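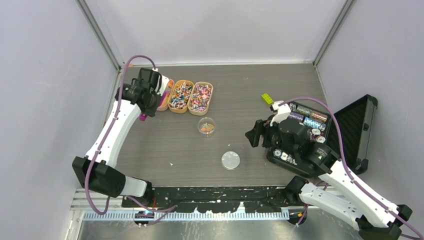
Journal > Work > Bench diary
We use cookies to remember your settings. Accept | Manage
Print this page | E-mail this page

2021-09-30

In at seven again. The lights over the cell were already on, so somebody from the evening shift had left them. I wiped down the bench next door, signed the sheet and had my tea standing up, as the stool has gone to the loading bay and not come back.

Both arms were running by twenty past. I have stopped jumping when they start. In March, when the first one was bolted down, I used to find a reason to be at the other end of the room. Now I only notice the noise when it stops, and then I look up before I know why I'm looking.

The job at present is filling. Small pieces out of the trays and into a clear cup, over and over, which is what I did by hand at Kesdale for 11 years. The foam-lined case is on the same table and the second arm has that side to itself. Wirker, who built the cell, want both jobs going at once, so one arm doesn't stand idle while the other works. To me it looks crowded. Nuria says crowded is the point, and that a tidy table only shows you it can manage a tidy table.

My work is mostly setting out now. I put the trays at the back, level them off, put the cup in front and step away. Then I watch, and write down anything that goes wrong and what time it was. At first I wrote far too much. Nuria Feyisa went through my first week of notes with a pencil and crossed out half of it, quite kindly, and asked me to keep to three things: what it was holding, where it was going, and what I did about it. I've stuck to that.

Today's count was 109 cups by the afternoon break. By hand I would have done more than that before dinner. Everyone knows this and the two lads from Wirker don't pretend otherwise. What they say is that it will do the same number at three in the morning, and it won't want the stool back.

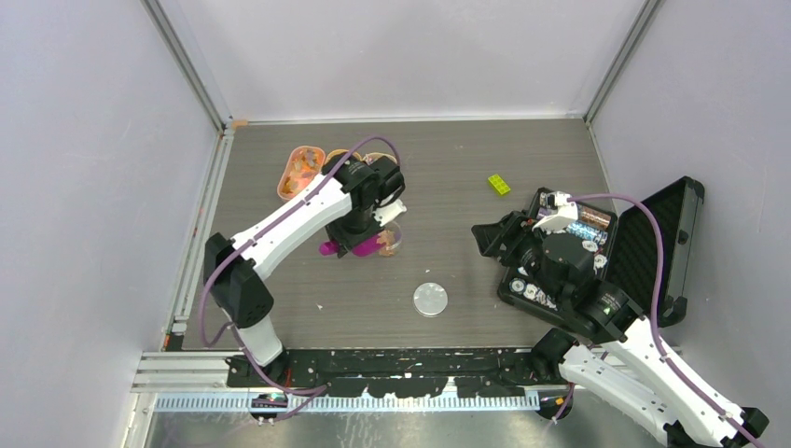

I had nine entries on the sheet when I stopped for the day, and most were the same thing – too few pieces picked up, so the cup came out short. A person feels that in the wrist. You know you've come up light before you've looked at it, and you go back in without thinking. I tried to explain this to the younger Wirker lad and he was interested, I'll give him that. He asked me to do it slowly, ten or so times, and tell him each time when I knew. I couldn't do it slowly. As soon as I thought about it I got it wrong.

Hands are better today. I should put that down because I left it out last week, and it's only fair. The thumb on my right hand has hardly ached since the middle of August. I can do my own buttons in the morning. If this had come in five years ago I might have been spared the splint.

On the other side, it is a quiet job. There used to be six of us on filling and we talked all day. Two have gone over to Cula, where they still pack by hand, and they get the early bus and say it's all right. Two are on goods in. That leaves me and Yilma, and Yilma only does mornings. We were told in the spring that there would be no jobs lost and so far that has been true. But the six of us haven't sat down together since Easter.

Had a word with Nuria about the grade before I went. I'm still down as a packer and I spend my day keeping records and stopping a machine when it needs stopping. She said she has put it in writing to the office twice. I asked if I could see the letter and she said yes, she'd print it off tomorrow. Must remember to ask.

Yilma thinks we should be asking for the training days as well, the proper ones with a certificate, before the second cell is ordered. I agree with her. It's easier to ask while they still want us to show them things.

Left at half past three. Levelled the trays for the evening, put my sheet in the folder and rang the bus people about the pass on the way out. Fish for tea. Need to buy more blue pens, the ones from the cupboard are all dry.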